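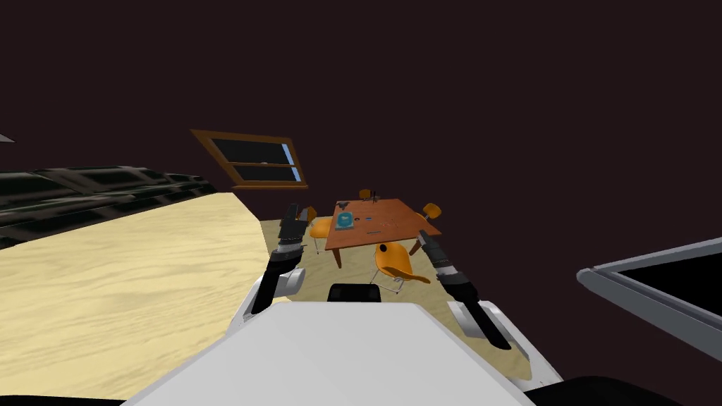

Our team finally wrote down the rules for simulated home tasks, and I want to share them before the holidays. The first rule is about the start position. Both arms must be in view of the head camera, one on each side of the work area, before any recording begins. With a dining table and four orange chairs in the room, this matters a lot — a chair back is exactly where an elbow likes to go.

2/ Rule two: a collision in simulation is a collision. I hear often "it is only rendered, nothing breaks." But the policy learns from it, and later somebody's real chair pays. If the arm touches furniture, the episode is marked as failed, also when the object arrives on the tray.

3/ Hanne Lappalainen asked me if a light touch can be forgiven. We discussed it for a long time. We decided no, but the touch gets its own label, so people can filter it later if they disagree with us.

4/ Rule about speed: near the table edge we use the slow profile. Safta Pană wrote this one after the Mirnow tests in June, and I was against it. The episodes become longer and the reviewers complain. I have changed my mind.

5/ Small flat objects need names before the task starts. "Pick up the thing on the right" is not an instruction, please. If two items look the same from the head camera, choose another view or another task.

6/ Every batch has 2000 episodes, and 12 of them are watched from start to end by a person who did not record them. I would like more. Reijo Jääskeläinen would like fewer. So it stays at 12 for now.

7/ Still open: who may change a scene after the review? At Drallico they lock the file. We only ask politely. If your lab has a written rule for this, please send it to me, also if it is a bad one.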